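フェストデールの町の映画館ピルクスカ座で、メイヴィス・ブラニガンがもぎりの窓口に座るようになって、もう三十年を越えておりました。いえ、正確に申しますと三十年と少し前の八月、まだ女優になるつもりで町を出て、撮影所でひと夏を過ごし、台詞がひとつしかない喜劇に出て、それから帰ってきたのでした。

その喜劇というのが『クラカード侯爵の帽子』です。時は1748年、借金まみれの侯爵が帽子を探して屋敷じゅうを駆け回るという、筋だけ聞けばどうということもない話なのですが、メイヴィスは三番目の小間使いの役で、扉を開けて「帽子でしたら、馬が」と言うのです。それだけです。それだけなのに、撮り直しは38回に及びました。侯爵役のアルカンタラという役者が、どうしてもそこで吹き出してしまうものですから。

「あなたが悪いんですよ」と、アルカンタラは涙を拭きながら言ったものです。「そんなに真面目な顔で言うから」

「だって、馬が食べてしまったんでしょう。真面目な話じゃありませんか」

そうしたらまた笑うのです。監督はとうとう帽子を床に叩きつけて、お昼にしようと言いました。あの日のスープの味まで、メイヴィスはよく覚えておりました(玉ねぎが多くて、少し焦げていました)。

さて、その映画をピルクスカ座でかけることになったのは、年の暮れのことでした。若い支配人が古いフィルムの目録をめくっていて、出演者の一番下に見慣れた名前を見つけたのです。

「ブラニガンさん、これ、まさか」

「同姓同名でしょう」とメイヴィスは言って、切符の束を揃えました。けれども耳が真っ赤でしたから、支配人はその日のうちにポスターを刷らせてしまいました。

当日は雪でした。客席は四十ほど埋まり、パン屋の夫婦も、いつも後ろの列で居眠りをする郵便局長も来ておりました。メイヴィスは窓口を離れないつもりでいたのに、支配人に背中を押されて、とうとう通路脇の補助椅子に座らされました。

扉が開きました。白い前掛けの、痩せた、おそろしく真面目な顔の娘が立っていました。

「帽子でしたら、馬が」

一拍おいて、郵便局長が最初に笑いました。それからパン屋のおかみさんが、そして客席じゅうが、暖房のきかない寒い小屋が揺れるくらいに笑ったのです。スクリーンの端では、侯爵がくるりと背を向けて、肩を震わせておりました。ああ、やっぱりあの人、最後の一回も笑っていたのね、とメイヴィスは思いました。三十年以上も、うまく堪えたのだとばかり思っていたのです。

上映が終わると、外套を着た人たちが次々に窓口へやって来て、用もないのに切符の半券を見せては帰っていきました。最後に郵便局長が帽子を取って、少し迷ってから、こう尋ねました。

「それで、馬はどうなったんです」

「元気でしたよ」とメイヴィスは言いました。「帽子は麦わらでしたからね」

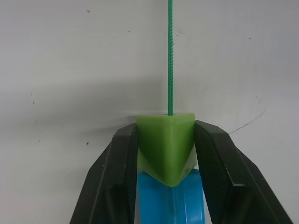
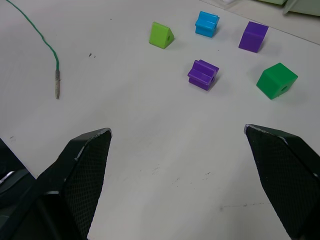 写真上:緑のひもと緑のブロック 写真下:白いテーブルの上のおもちゃのブロック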